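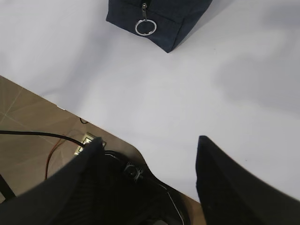
The zipper pull and its ring on the Vadum pouch, navy.

Review: Vadum zip pouch from Lakar
Svitlana Hrynyshyn, Sep 28, 2018

I've been carrying this one since February and I still like it as much as the week I got it! It replaced a plastic pencil box that cracked in my backpack, and I paid $46 at the Lakar store (the bigger size is $84, and I don't need it).

The ring on the zipper is my favorite part. It's big enough to hook a finger through, so I can open the pouch with my other hand full, and I've clipped my locker key to it more than once. The zipper itself has never snagged on the lining – my old Plider bag did that every single morning.
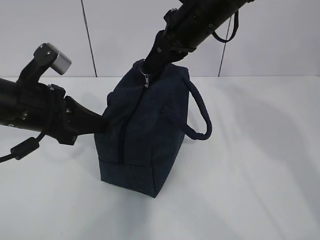 Standing on its short end, rope handle out to the side.

It's boxy enough to stand up, so on a crowded desk it takes hardly any room. I keep up to 8 markers in mine, plus scissors, tape and a charger, and there's space left over for a snack. The rope handle is thick and easy on the hand, and I love that it's the same blue as the rest.

Two small gripes. Dark fabric shows lint, and mine needs a lint roller pretty often. And there's no inside pocket, so coins end up at the bottom under everything else.

I'm getting a second one for my sister – she wants it for makeup.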